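Ticket: Grey towels leaving fluff on everything, new batch
Queue: Housekeeping / Laundry
Opened by: Melina Katsaros
Assigned: Dennis Mushi
Priority: Normal (was Low)
Status: Waiting on supplier

08:40 Melina Katsaros
Grey microfibre towels from the August delivery are shedding. Bits all over the mirrors on the second floor, and on the black worktop in the staff kitchen. Old batch never did this. Two guests have mentioned it so far. Can someone look before we put the rest out pls.

09:05 Dennis Mushi
Which ones exactly, the Ballau or the Neko? Both grey, both on the same shelf now. Have they been washed before going out? And with what?

09:20 Melina Katsaros
Ballau. Washed once, normal towel programme, with the white cotton bath mats I think. Sevim did the load, will ask her.

09:50 Sevim Işık
Yes went in with the bath mats, 60 degrees. Softener as well, the drawer was already filled when I got there. Tumble dried on high. Didn't see anything on the label saying not to but the print is tiny.

10:10 Dennis Mushi
OK so a few things could be going on.
- cotton fluff off the mats getting stuck in the loops of the microfibre, then coming off on the glass
- softener coating the fibres
- high heat in the dryer
- or the towels are just bad
Please do one load of Ballau only. No mats, no softener, 40, half the usual liquid. Run the drum empty first on a rinse to clear the softener out. Clean the dryer filter before, not after. Low heat or hang them up.

10:15 Dennis Mushi
Also need a close photo of the pile and the hem on one from the batch. Supplier will ask for it anyway.

11:30 Melina Katsaros
Close one attached. Loops look thick enough to me, no idea what I'm meant to be looking for. 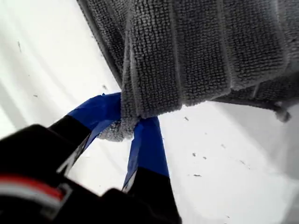

Attachment, M. Katsaros: grey towel, loops and hem band

11:45 Dennis Mushi
Thanks, that's clear enough. Thick looped pile, so it'll hang on to cotton lint if it's washed with cotton. Can see the border along the edge of the flap too. Can't tell fluff from pile in a photo though so still need the tape test. Press a strip of clear tape on, peel it, stick it on white paper and on black paper. White bits = off the mats most likely. Grey bits = the towel itself.

13:20 Sevim Işık
Tape test done on one unwashed and one from the bad load. Unwashed: few grey bits, not much. Bad load: mostly white. Papers are in the tray by the iron.
New load is on now, nine towels.

15:35 Sevim Işık
Load finished, hung on the rail, not tumbled. Dryer filter was solid btw, came off like felt. Don't think its been done all week.

16:10 Melina Katsaros
Tried one of the new ones on the second floor mirrors. Much better. Still the odd grey bit round the edges but I had to look for it. Black worktop same, wiped fine with the towel damp.

16:25 Dennis Mushi
Good. So mats were most of it. Leftover grey bits might go after another wash, might not. Have emailed Fanni Veres at Drakos, asked if this lot is known for it and what temp they reccomend for the dryer. Sent the photo and the tape results.

16:30 Dennis Mushi
Until she replies:
Grey microfibre goes in on its own or with the Neko ones. No bath mats, no cotton flannels.
No softener. Check the drawer.
40 max, low heat or hang.
Dryer filter every load.
Unopened packs stay in the cupboard, don't put them out.

16:50 Sevim Işık
Can we get a second basket for the microfibre then, they all end up in the one with the mats.

16:55 Dennis Mushi
Will ask Stavros Theodorakopoulos to order one. Leaving this open till Drakos come back.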